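Inventory Clerk (part-time, fixed term)
Camar Household Goods, Kutlow warehouse

Reference: 1249
Posted: October 2026

Camar supplies kitchen and bathroom articles to independent shops. The Kutlow warehouse holds returned, discontinued and sample stock that has not been entered in the current catalog system. The clerk will identify, measure and record this stock so that it can be relisted, transferred or written off.

The post is 19 hours a week for six months. It reports to Fitriani Kusuma, Stock Control. There is no sales or customer contact.

Duties

Match each article to its supplier sheet and assign a stock code.
Record dimensions, net weight and main material.
Grade condition on the four-step scale in the stock manual.
Enter records in Stiletum, the inventory database, by the end of each shift.
Report mismatches between shelf count and ledger to Stock Control.
Repack articles and print shelf labels. 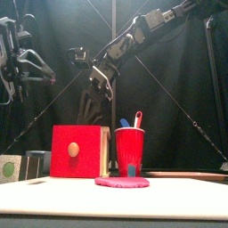
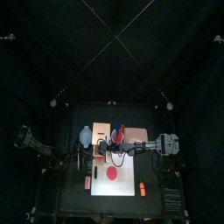

The expected rate is 105 completed records per week after the training period. A record is complete when all required fields are filled and the shelf label has been printed. Records returned for correction do not count toward the weekly rate until they are resubmitted.

Requirements

High school diploma or equivalent.
One year of work in a stockroom, archive, library or similar setting.
Accurate keyboard entry and basic spreadsheet use.
Able to lift 30 pounds and work from a step ladder.
Written English sufficient for short item descriptions.

Knowledge of the Chantharasri coding scheme is useful. Training is given in the first two weeks and is paid at the full rate.

Terms

Hourly pay, grade 6 on the warehouse scale. Shifts are mornings or afternoons and are fixed at the start of the term. Safety shoes are supplied. Parking is free; the bus stop is at the north gate.

How to apply

Send a resume and the names of two references to Sutrisno Pasaribu, Personnel, at the Kutlow address. Put the reference number on the first page. Applicants selected for interview will complete a short data entry test on site. Applications without references will be returned.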